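Ponance Orkine Hand-Held Gripper, Second Version

Home > Data collection tools > Hand-held > Orkine

Availability: in stock, single unit or pair
Page updated: May 17, 2018

The Orkine is a gripper which a person holds and operates by hand, with a camera mounted on the tool. The person does an ordinary task with it, and the camera records the task from the place where a robot wrist would be. The same fingers can later be fitted on a robot arm, so the recorded view and the robot view stay close to each other.

We developed the first version for our own laboratory, where we recorded only on a flat bench. Customers wanted to take it into kitchens and living rooms. The second version is lighter in the front and has a wider opening, and it does not need a computer on a cable during the recording.

Body and linkage

The frame is black and angular, with triangular openings cut in it to save weight. The arms move on bolts with round silver heads, which stay accessible from outside. You can tighten each of them with the small key from the box without taking the tool apart. Please do this after the first 5 hours of use, and after that when you feel play in the arms. Do not tighten so strongly that the arms stop to fall back by themselves.

Both arms are driven from one trigger and open by the same amount. We were asked several times for independent arms. We tried it, and the operators became slow and tired, so we will not offer it for now.

Fingers

The standard fingers are blue and have the form of a paddle. The standard set contains one finger with a ridged inner edge and one smooth flat finger. The ridged edge holds thin and crumpled things which would slide between two flat surfaces, for example foil, paper and soft packets. The smooth finger goes under an object that lies flat on cloth or on a board.

You may also order two ridged fingers or two smooth fingers. For boxes and cartons many customers prefer two smooth ones. The Joder finger set is a separate product with softer tips, and it fits on the same arms with the same two screws. It is intended for fruit, eggs and similar things, and we do not recommend it for anything with a sharp corner.

Fingers are wearing parts. Keep a spare set with each tool. A finger whose ridges have become round still looks usable in the recording, but the grip force is different and your data will contain this difference.

Camera and recording

The camera has a very wide lens. Straight walls and window edges appear curved in the recording, strongest near the borders. Please do not correct this before you train, unless you will correct the robot camera in exactly the same manner. Calibration values for your own lens come with the tool on a paper card, and a copy is kept by us if you lose the card.

Recording speed is 30 frames per second. We set the exposure to automatic when the tool leaves our workshop. In rooms with a sunny window the window will become white, and the table should still have good detail. If the table becomes too dark, turn the table or yourself, or close the curtain a little. Locked exposure is available in the settings but it needs some practice.

One charge is enough for 100 minutes of recording. The battery can be changed by the user.

Software

Each tool comes with a one-year license for Dixit, our program for sorting and trimming the recordings. Dixit shows the opening of the gripper as a line under the video, so you find quickly the moment of each grasp. It can match the recordings of two tools that were used together, when both were started with the same start signal. It runs on an ordinary office computer. A graphics card is not necessary for sorting, only for the training afterwards, and the training is not part of Dixit.

Recordings are exported as video plus a table of values. We do not lock them in a format of our own. When the license ends, you can continue to open and export the old recordings, but you cannot import new ones.

What is in the box

Orkine gripper with standard fingers
One spare ridged finger
Battery and charger
Key for the bolts
Card with calibration values
Memory card, empty
Short guide in English

The pair package contains two of everything except the key and the guide. A carrying case is not included. We sold one in the past, and customers told us it was too large for a train, so we are looking for a better one.

Choosing between single and pair

For simple picking, one tool is sufficient, and the data is easier to sort. Choose the pair when your task needs one hand to hold and the other hand to work, such as opening a bag, folding a cloth, or keeping a container in a tilted position while something is put inside. With two tools, the other tool will come into the view of each camera from time to time. This is normal and it will be the same with two robot arms.

Using the Orkine for clearing a table

Clearing a table is the task for which we receive most of the questions. It looks simple, but the objects are very different from each other: a twisted candy wrapper has almost no weight, a milk carton can be full or empty, and a flat transparent packet can be difficult to see on a patterned cloth. We recommend the following way of working.

Put the bucket at the edge of the table, with the opening turned to the operator. The fingers should be able to enter it without the wrist being turned very far.

Open the gripper fully before approaching. Many beginners approach with half-open fingers and correct at the last moment, and the robot will learn this correction too.

Decide before the session what is trash and what must stay. Drink cartons are the usual problem. If one operator leaves them standing and another operator throws them away, the recordings contradict each other and you will need to separate them by hand.

Do not arrange the wrappers in a nice row. Let them lie as they fall, near and far, also close to the cartons.

When you place a wrapper in the bucket, lower the fingers past the rim and then open. Dropping from high is faster, but light foil flies to the side.

Leave the tablecloth on, if the home has one. Stripes and plaid are good for the variety of the data. Only a cloth that slides easily should be fixed with clips under the table.

Twenty good recordings in one room, followed by a change of room, gave us better results than a long day at the same table. 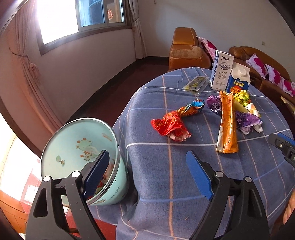
Meinir Vaughan wrote to us that her team had the most trouble with small wrappers lying flat, and that the smooth finger solved only a part of it. With new operators she now lets them press the smooth finger lightly on the cloth and move it forward until the wrapper rises, and only then close the ridged one. She would like the smooth finger to be thinner at the tip. She also finds the trigger too stiff for small hands after a long session.

The thinner tip is in preparation. We had one sample that was thin enough, but it bent on heavier objects and the grip became uneven. For the trigger, a softer spring is available now without charge for all owners of the second version. Please write the serial number from below the handle in your message. The change takes a few minutes with the key, and a drawing comes with the spring.

Care

Wipe the fingers with a damp cloth after use with food packaging, and let them dry before you put the tool away. Sugar and juice in the ridges are best removed with a soft toothbrush. Do not use alcohol on the lens cover. The tool is not protected against water.

Warranty and repair

The frame and the linkage have a warranty of two years, the battery one year. Fingers are excluded. Repairs are done in our workshop, and if the repair needs longer than 20 days we send a replacement tool for the waiting time. After a repair to the camera you receive a new card with new calibration values. Please do not mix the recordings from before and after under one calibration.

Orders from schools and universities can be paid by invoice. For questions before ordering, write to Nazanin Heydari at the Ponance sales desk, and mention which objects you wish to grasp and whether you already have a robot arm.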